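Small Batches, Big Pan: My Month of Making Marshmallows

6/18/23

I have made marshmallows seven times now and I am completely hooked! It started back in March, when Daranee Khamphan brought a bag of her passion fruit ones to a potluck in Trultham and I ate most of them standing next to the coats. She wrote the method on the back of an envelope for me, and the envelope is now so sticky I've had to copy it out.

If you've only had the kind from a bag, a homemade one is a different food. It's softer, it tastes like whatever you put in it, and it melts into hot chocolate in a slow foamy way that makes me stupidly happy.

The syrup

Sugar, corn syrup, water and a pinch of salt go in a heavy pot. Let it come up to 240 degrees without stirring. I used to fuss over it and scrape down the sides every minute, and I got grainy candy twice. Now I put the lid on for the first few minutes and let the steam wash the sides down for me. Much better!

While that's going, sprinkle the gelatin over cold water in your mixer bowl. It will look like wet sand. Fine.

The whipping

Pour the hot syrup down the side of the bowl with the mixer on low, then turn it up and walk away (well, stay in the kitchen). Mine takes 12 minutes. You want it thick, glossy and barely warm, and it should fall off the whisk in a fat ribbon that sits on top for a second. Vanilla goes in for the last minute. Fruit needs to be cooked down first or the whole thing stays loose, which I learned with a raspberry batch that had to be eaten with spoons. We did eat it with spoons, all of it.

Oil the pan, oil the spatula, oil your hands. Then dust the top with half cornstarch and half powdered sugar and leave it alone overnight. My friend Onni Jääskeläinen swears four hours is enough. His are always a little weepy, sorry Onni.

Color

I was nervous about color for the longest time, because the first drop of food coloring I ever used turned a whole bowl the shade of a traffic cone. Gel is the way to go. Dip a toothpick in, swipe it through the fluff near the end of whipping, and stop sooner than you think you should. The pair I keep coming back to is bright yellow for lemon and pastel pink for strawberry, cut into cubes and set out right up against each other. I love how cheerful they look together, especially on something teal. 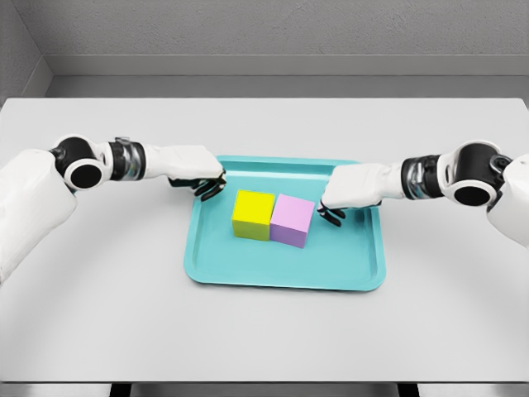 Cutting and keeping

A long knife, wiped and oiled between cuts, works better for me than scissors or a pizza wheel. Toss the pieces in more of the starch and sugar mix so every cut side is coated, and shake them in a strainer afterward. They keep for two weeks in a tin with parchment between the layers, though I've only tested that once, with a tin I hid behind the rice.

Next up is a toasted coconut batch, and then I want to try honey in place of the corn syrup. Calum Kerr says it scorches if you look at it wrong. If you've done it, please leave me a comment with your temperature!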